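Danetti opens Prarkthorpe workshop to visitors

Danetti held an open day at its Prarkthorpe workshop on Tuesday, giving visitors a look at the two-armed robot its staff have been training on household jobs since April. The company said 100 people signed up, and tours ran from 10 a.m. until the doors closed at 4.

Gemma Martinelli, who runs the workshop, told the first group that the robot spends most of its day at a table doing the same few tasks over and over. Staff change what is on the table between sessions so that it does not get used to one layout. Household items such as cups, boxes and calendars are set out with larger pieces like cabinets, and the robot has to work with its hands among them.
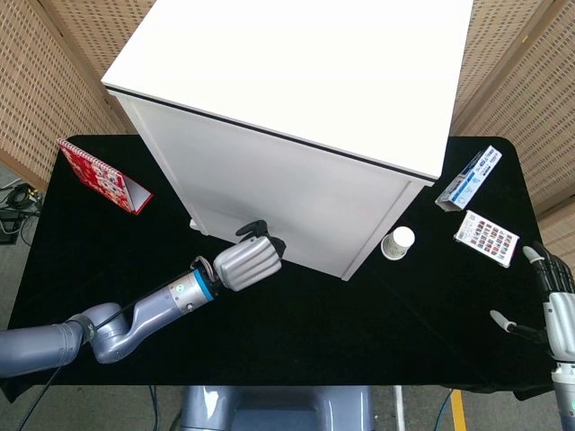 Each task is practiced 600 times before the team moves on to the next one. Martinelli said the current list has 17 tasks on it, and that reaching for furniture has taken longer to get right than handling small items. "A cup is easy to reach all the way around," she said. "A cabinet gets in the way of your own arm."

Visitors were asked to stay behind the floor markings while the arms were powered. Questions were taken at the end of each tour by Martinelli and software engineer Špela Ivanov. Several people asked about price. Ivanov said the robot is not for sale and that Danetti has not set a date for a home trial.

Annunziata Greco came over from Sorrentino with her daughter, who is studying mechanical engineering. "It was slower than I expected," Greco said. "But you could see it was being careful." She said she would have liked more time with the staff who write the software.

A second open day is planned for school groups. Places are limited to 36 and will be booked through the front desk. Tiziana Sartori, who is handling the visits, said teachers should include the age of their students when they apply. Parking is on the Jisisell side of the building.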